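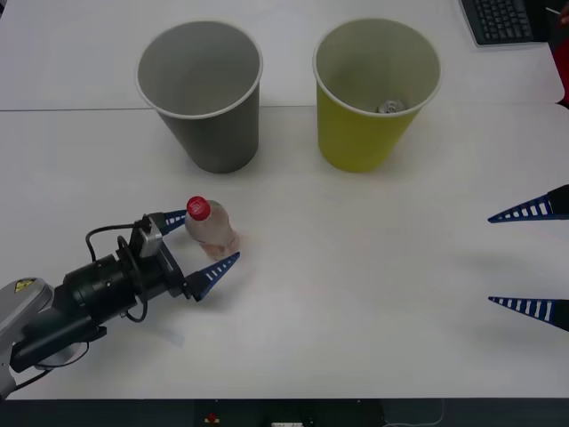 From: Mairéad Lenihan
To: Wilov Neighbors list
Date: Aug 22, 2026
Subject: Re: Walking group, and what about people who can't do the hill?

Hi all,

Replying to the whole list and not only to the person who asked, as I've had the same question at the library and again in line at the pharmacy!

> I love the idea of the morning walks but my mother is 84 and the
> stretch up Tabrizi Street finishes her off before we've even got
> to the park. Is there any chance of a shorter version? She would
> mostly be coming for the company, I think. Also is it true the
> Zurkus building is going to have a lunch again? Someone at church
> said so but couldn't tell me when.

Yes to the shorter version, and yes to lunch. Let me take them in order.

The short walk starts at the side gate of the park, the one by the bus shelter, so you skip Tabrizi Street altogether. It goes once around the pond and back to the gate, all on pavement, and there are benches the whole way. I walked it last week with my neighbor and her walker and we took 40 minutes with two long sits and a good deal of gossip. The regular group comes down past the pond at the end of their route, so everybody finishes in the same place. Your mother would be very welcome, and so would you. If she only wants to sit on the first bench and talk to people, that counts as coming.

Both groups meet at 9:30 for now. When the mornings get darker we'll push it to 10, and in January we'll move indoors and do laps of the Zurkus gym, which sounds dull but was the best turnout we had all last winter. Someone brought a record player. More of that, please!

Now lunch. The kitchen at Zurkus passed its inspection (hooray) and the plan is soup, bread and fruit at noon after the walk, twice a month to begin with. It's free. You don't need to have walked. You don't need to live in Wilov either - the Momommont side of the creek has been asking and of course they can come. First one will be in the second half of next month and I'll post the exact date as soon as the room calendar is settled.

On money, for those who like to know: we raised $3,195 from the plant sale and the spring raffle together. The big soup pots and the second-hand fridge came out of that, and what's left should carry the lunches through the winter. I did not expect the tomato seedlings to do so well. We sold 200 of them before eleven in the morning and I had to go home and dig out the ones I'd been saving for myself.

Things that would help right now:

Rides. We have three drivers for the short walk and could use a couple more, especially anyone with a car that's easy to get in and out of. My own is terrible for this, it's like climbing out of a bathtub.

Bowls. Any kind, they don't have to match. Leave them in the blue bin inside the Zurkus front door.

Blood pressure checks. The nurse who came in the spring is willing to come back if we can give her a quiet corner and a decent chair. Does anybody have a chair with arms they could lend for the morning?

To the person who wrote (I left your name off in case you'd prefer it), drop me a line off list and I'll arrange a ride for the two of you. Tell me if your mother likes cards, too. There's a gin rummy game forming on the bench nearest the ducks and they're short a player.

See you at the gate,
Mairéad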